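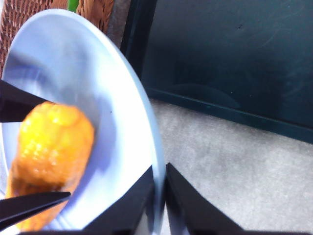
Is a bought-in gripper kit good enough for handling soft food without adding force sensing? For slow pick-and-place work I'd say it is, so long as you pay for the softer spring setting and keep the fingertips clean.

4.2 Handling food with the Sarnby kit

I came to this part of the review expecting to be rude about it. The Sarnby kit is sold as a bolt-on: two black fingers, a wrist camera, a small control box and a licence for the Fullcombe grasp software, all in one carton. Our older Steiner gripper (the baseline throughout Section 4) costs a good deal more and has a proper force sensor, so I'd assumed the food trials would be where the cheaper kit fell over. Mostly they weren't.

Figure 3. Wrist camera view during a food trial. An orange piece is pinched between the two fingers, with the white plate behind it.

Figure 3 is the view that the Fullcombe software gets to work with, and it's worth a look if you're thinking of buying. The piece is lumpy and shiny, it's a bit blurred, and the plate and the food are both very bright while the fingers stay dark. That's a hard mix for any camera that sets its own exposure. I spent a whole afternoon in February trying to fix this by hand in the settings menu, and in the end I went back to the factory values and left them there. The makers have put a lot of care into the grasp planner and, as far as I can tell, very little into that menu.

The thin fingers are the best thing in the box. They come to a narrow taper, so one can go to the top of a piece and the other across the lower part without needing much room on either side. With the Steiner I always had to think about whether the fingers would hit the rim of the dish first. With these I stopped thinking about it after the first day, which I really enjoyed!

Now the numbers. We ran 66 trials with each gripper, using the same mix of soft pieces and the same speed limit. A trial counted as a success if the piece was lifted, held and put down again with no visible break. The Steiner managed 60 and the Sarnby kit managed 56. I'd happily live with that gap for the price, though a buyer putting food in front of paying customers might not, and I wouldn't argue with them. Of the Sarnby failures, 3 were pieces squashed at the moment of closing. The rest were slips, nearly all of them with rounded pieces gripped too near one end.

The squashing deserves a word of its own. The kit ships with a stiff spring fitted and the softer one is an extra, listed on a separate page of the price sheet that I missed the first time round. I ran a few warm-up grasps on the stiff spring (not counted above) and they made a dreadful mess. If you handle anything softer than a raw carrot, order the soft spring with the kit — you'll only end up ordering it later and waiting for the post.

Cleaning is less cheerful. The fingertips are flat and wipe down in seconds, but the joint behind them has a groove that collects crumbs and syrup, and the manual says only to "use a dry cloth". A dry cloth doesn't get in there. I used a cotton bud and warm water and nothing bad came of it, but I'd like to see that in writing from the makers before I recommended it to anybody else. The Gasville cover set, sold separately for several small grippers, fits over the joint if you trim the cuff. It does make the fingers slower to open, so I took it off for the trials reported in this section.

One more grumble, about the software licence. The figures here were taken with the release dated 4 September 2021, and the next update changed how the closing width is worked out. I repeated a handful of grasps afterwards and the fingers closed a little tighter than before. There wasn't time to run the full set again, so please read the results as belonging to that one release. Section 4.3 goes on to the packaged items, where the Steiner does rather better.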